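The Baloch letters came to me on a Tuesday in May, in a shoebox with 300 ration stubs. My grandfather had flown nine trips as a gunner out of Plikano and never spoke of the tenth.

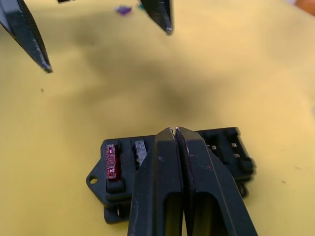
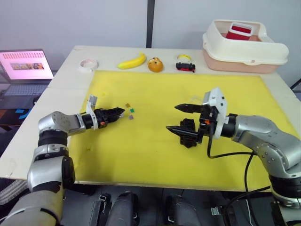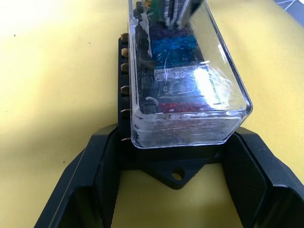 I read them in order. The crew had bailed out at night over Tadureo, and a farmer hid him in a loft until the snow went. He wrote to my grandmother the whole time and mailed none of it. One page was about the bomber's wiring, which he had learned in school at Steduten. He drew the fuses and named their colors, blue, red and green, like the ones under the clear cover of the black fuse box, and said he went through them in his head when the patrols came by. The last letter asked her to sell the truck for 400 dollars. She had sold it for 200 that winter. I put the lid back on and called my mother.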